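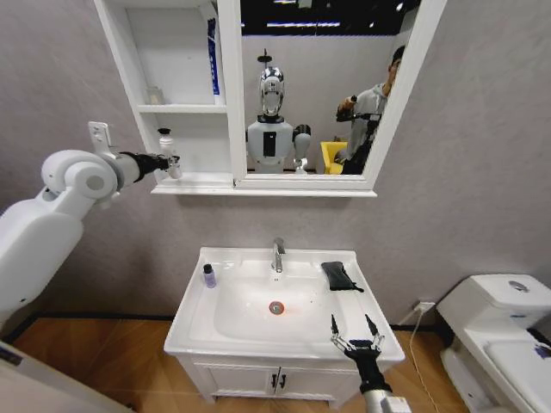 3.2 Storage above the sink

The second part of our study looked at where people keep small items in a shared bathroom. We followed 9 households in the Birnance building, and each of them kept a short diary, starting in January. In total we received 174 entries about the area of the sink.

Figure 3. Mirror cabinet with open shelving on the left part, above a vanity with a wide basin. A pump bottle is at the level of the lower shelf.

Open shelves next to the mirror were used more often than closed drawers. The participants wrote that they want to see the item and take it with one hand. Tall boxes usually went to the upper shelf, as they are needed only sometimes. Pump bottles were the most difficult case - many people moved them from the countertop to the shelf in the evening, and the next morning the bottle was again near the faucet. Nghiêm suggested that the height of the lower compartment plays a role here, and we agree with this in part. In two households the bottle did not fit under the shelf board at all, so these entries were left out of Table 2.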